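# About Jidstead

Jidstead packs and ships refurbished computer parts for schools, repair shops and small offices. Most of what leaves our building is graphics cards, along with some memory and network cards. We started in a rented unit behind the Ellery tile yard and moved to our current space when the shelves ran out.

Cards arrive from Rumska, our testing partner, already cleaned and checked. We don't test here. Our job is to get each card to the customer in the same state it reached us, with the right label on the box.

## How we pack

Every card waits upright in a slotted black rack until its order comes up. It then goes into an antistatic bag and the bag goes into a cardboard box. We handle cards by the bracket and the board edge, and keep fingers off the contacts. Older cards with DVI or VGA ports get their port covers fitted where we have them – we buy these in lots of 2000 and still run short.

Each bench has one rack, one stack of bags and one open box at a time. We tried two boxes per bench in April and went back. Last year we sent out almost 1375 orders, and orders received by noon go out the same day.

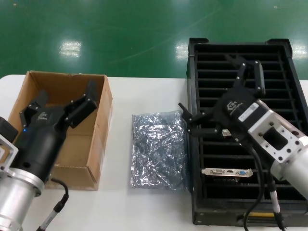 Lindsay Pirihi wrote to us that the bags had been the right size for once, and asked whether we could stop taping them shut as the tape left glue on the bracket. We now fold the bag over and use a paper sticker.

## Visiting and pickup

The counter is open for pickup on Wednesday from 9 a.m. Please bring your order number. For returns, keep the original bag and colour label, and ask for Shireen Lekota at the counter.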